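The Trial Month

The Favlow kit came to Isville in August, in two grey cases, and Gemma Colombo signed for it with the pen of the courier. The rental was 900 dollars for the trial month. Her brother at Cerkley had told her this was cheap, but her brother had never paid for anything from his own pocket.

She wanted it for the sorting. Her cafe, Bellini, sent out cutlery for weddings, and all of it came back mixed. The offer from Favlow was simple: you wear the grippers on your hands, you sort as you always sort, and after enough rounds the arm will learn your way of doing it. The booklet said 282 rounds. Gemma read this number two times, then she made a coffee.

By the end of the first week she had done 133. Her wrists were sore and she had begun to dream about spoons.

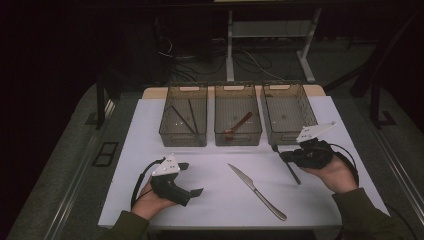 "You are too slow with the knives," said her father from the doorway. He had washed knives for a living before she was born.

"It should be slow. It copies me."

"Then it will copy your bad mood also."

She did not answer. She thought about the arm, still folded in its case, and about what it would receive from her – the small pause before each fork, the way she always put things down softly so that the guests would not hear. Her mother had taught her this. It was not written in the booklet.

At 5 o'clock the woman from Favlow rang to ask if the customer was satisfied so far.

"Can I keep the recordings," Gemma asked, "if I send back the kit?"

There was a silence on the line, and some typing. The woman said she would have to ask her manager.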